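Chapter 4
The Space Between Two Seasons

Learning goals
After this chapter you should be able to:
explain what a viewer must remember when a series returns
describe three common forms of recap
compare a weekly release with a full release
write a short recap for a series that you know well

4.1 A series that comes back

A film asks for two hours of our attention and then it lets us go. A television series makes a different agreement with the viewer. It asks us to stay for eight or ten episodes, and at the end of them it often asks us to wait. The wait may be one year, and sometimes it is three. During this time the viewer watches many other stories, and the names and faces from the first one become weak in the memory.

In this chapter we study what writers and editors do about this problem. We call the time between the last episode of one season and the first episode of the next season the gap. The word is used by many people who work in television, but they do not all use it in the same way. Some of them begin the gap on the evening of the last episode, while others begin it when the production of the new season is announced. We will use the first meaning.

Our main case is the drama series Ponby, made by the company Mutiso and shown on the streaming service Billside. Ponby is a good case for beginners. It has only two seasons, its cast is small, and the gap was long. At the end of the first season the sisters leave the hotel by night and the older one hides the register in the boat. The second season opens in the hotel kitchen, in November, and the register is not mentioned until the fourth episode. A viewer who has forgotten the register will understand the first three episodes, but will probably find the fourth one very strange.
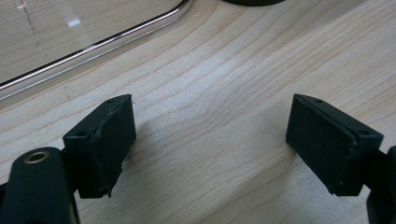
One reader of the earlier edition objected that we worry too much about the forgetful viewer. In her opinion a person who loves a series will watch the old season again before the new one begins, and a recap only spoils the pleasure of finding the details alone. She added that she had skipped every recap of Ponby and had missed nothing.

We take this objection seriously, and you will meet it again in section 4.5. It is true for one kind of viewer. Before the second season, Billside sent a short list of questions to 3,000 subscribers who had finished the first one, and 1,313 of them answered. Most of the answers came from people who did not plan to watch the old episodes again, although many of these people called themselves fans. A writer must therefore think of both groups, and the two groups do not want the same opening.

4.2 Three forms of recap

The oldest form is the montage before the titles, usually with a voice that says the name of the series. It is short and it is easy to skip. Its weakness is that it tells the viewer which old events will be important today. If the montage shows the register, the viewer waits for the register.

The second form is the spoken recap. Here a character explains the past to another character. It works well when the listener has a real reason not to know, for example a new employee or a relative who was abroad. When both characters already know everything, the dialogue sounds false, and viewers notice this quickly.

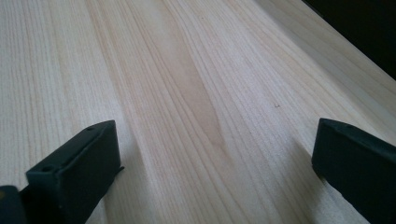 Figure 4.1 Pale wooden surface with fine grain, close view.

The third form is the written recap, published outside the episode on the page of the service or in a magazine. It can be long, and the reader can return to it. It also carries a duty. The author must state clearly, before the first sentence about the plot, which episodes will be discussed. The written recap of Ponby had roughly 1,000 words and gave this warning in its title.

Before you continue, choose a series with at least two seasons. Write down, without any help, what you remember from the last episode of the first season. Keep your notes, you will need them in section 4.3.

Key terms in this section: gap, montage, spoken recap, written recap, spoiler warning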